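August
Progress report to the Clundia Fund, second half of the grant year
Posted by Hilde De Haan

Hello again to everyone at Clundia, and thank you for being so patient with me over the spring figures. I promised the next report would be shorter and I think I've nearly managed it.

When I last wrote, the Turinska Street clothing exchange was open two afternoons out of the week and we were storing half the stock in my hallway. We're now open four afternoons, the hallway is a hallway again, and we've moved into the back half of the old Kuipers shoe store. The rent is what we budgeted for. The heating isn't, and I'll get to that.

First the numbers, as I know they go into your table. Between the start of the grant year and the end of July we took in 1,187 bags of clothing. We count bags and not items (we tried items for a month and it ate up whole afternoons). In the same period 705 households came in at least once, which is well over what I put in the application. Most of them found us through the school newsletter or through a neighbor. The flyers you paid for did less than I'd hoped, so I've stopped printing them and moved what was left of that line into hangers and shelf labels. I did clear that by email with your office first, and I've attached the reply.

What people want has surprised me a bit. I'd planned on winter coats being the big thing, and they do go fast, but the real demand is for ordinary soft clothes for kids and teenagers. Sweatpants, hoodies, shorts, anything with an elastic waist! Kids grow out of them in a season and they can't be bothered with buttons. We could hand out twice as many as we get. Men's dress shirts, on the other hand, we have enough of to last until I retire.

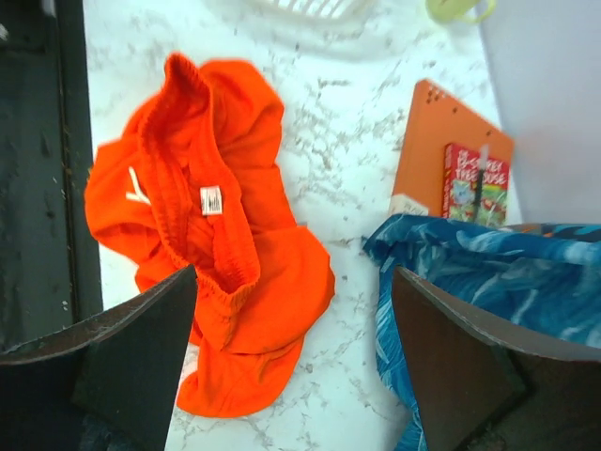
Hilde De Haan
Project lead, Malum Clothing Exchange

Sorting is where most of our hours go, and it's the part I'd most like to get better at. Every bag gets tipped out and each piece is checked over for stains, holes, broken zippers and tired elastic. Then we look for the care label, and here's a thing I never thought about before this job: a missing or unreadable label causes us more trouble than a small hole does. A hole we can mend. Without a label we're guessing at the wash, and in June we guessed wrong on a wool blend and turned a lovely adult sweater into one for a toddler. So now anything unlabeled goes through on cold and hangs to dry, and knitwear we're unsure of gets washed by hand in the sink, usually by me.

After sorting, things go one of four ways: the rails, the mending basket, the rag bin, or the textile recycler who comes by once a month. I'd told you I hoped to send less to the recycler this year, and we have, mostly thanks to the mending afternoons. I was nervous about those. We had 39 people on the sign-up sheet for the first one and only five chairs, so that was a lively afternoon. We've since split it into two smaller groups, one for beginners who want to learn to put in a hem or replace a waistband, and one for people who already sew and would like company and a decent machine. The second group has more or less taken over the mending basket, and they're far fussier than I am about thread color.

Now the heating. The Kuipers building has one old unit for both halves and it only does on or off. In March we ran it more than planned to keep the stock from getting that musty smell, and the bill came in at $41 a week over the budget for five weeks. I covered it from the small reserve. The landlord has agreed to put in a separate thermostat for our side before the cold weather comes back, and I have that in writing, but I'd like to ask you to keep the reserve line open through the winter in case he's slow about it. He is a nice man and he is slow about most things.

The other thing that hasn't gone to plan is the pickup service. I wrote in the application that we'd collect bags from people who can't get to us. We did it for two months with a borrowed van, then the van was needed elsewhere, and my own car holds about six bags if I leave the back seat down. I've kept up a small version for older people on the north side, every other week. I don't think it's worth spending grant money on a van. I'd sooner put that money toward a second washer, as the one we have runs from opening to closing and the lint trap has been glued twice. If you agree, I'll send a proper request with two quotes.

Plans for the next stretch, in the order I expect to get to them:

The back-to-school rack goes up this month, near the door, with gym clothes and plain tops sorted by size. Last year we mixed them in with everything else and parents had to dig.

Longer hours in September, closing at 7 p.m. on one of the four days so that people with day jobs can come in. I've found someone to share that shift with me, and we'll try it until the clocks change and see who turns up.

A simple intake sheet, one page, so I can tell you next time what we're short of by size and not just by my memory. I've drafted it and the sorters have already crossed out half of it.

Spending is in the attached sheet. We've used a little less than planned on supplies and a little more on the building, and the rest is close to what I told you. If anything in there looks odd, please call me and don't wait for the review meeting. Mornings are best - after one o'clock I'm usually on the floor and can't hear the phone over the washer.

And do come by! You'd be welcome on any open afternoon, and if you have a bag of sweatpants at home, so much the better.

Contact: Malum Clothing Exchange, Turinska Street, rear entrance | © Malum Clothing Exchange | Back to top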